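I finally sat down and moved all my pencils into the zigzag case, the one I bought in October and then hid in a drawer because it was "too nice to use." Silly! It was from a little stall in Trilgate, and I walked past it 2 times before I caved.

So, the old case. It was a tin, and I loved it, but it rattled like crazy on the bus and the lid popped open whenever I ran for a seat. Out came erasers, stubs, a museum ticket, and so many paper clips (why do I keep paper clips?). I tossed the dried-up markers and the pens from the bank, and kept the soft pencils, the good sharpener and one black pen that I will fight people for.

The new one is flat, so it slides into my bag next to the sketchbook instead of making that awful lump. My sketchbook has 200 pages and I'm determined to fill it before spring. We'll see, ha.

I've been drawing at the long table by the bookshelves on Monday mornings, usually with a big leafy plant for company. I've tried to draw that plant more often than I'd like to admit and the leaves still come out like bananas. The pointed tips are what get me every time, plus the way the long ones droop.
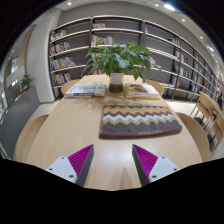 Solange Cloutier wrote in to say that she gave up on cases altogether and rolls her pencils in a dish towel with a rubber band, and that the tips haven't snapped since. I'm tempted to try it with my colored pencils, which are still in a shoebox and are next on the list. The shoebox is going to take a whole evening, I think, and probably a second sharpener.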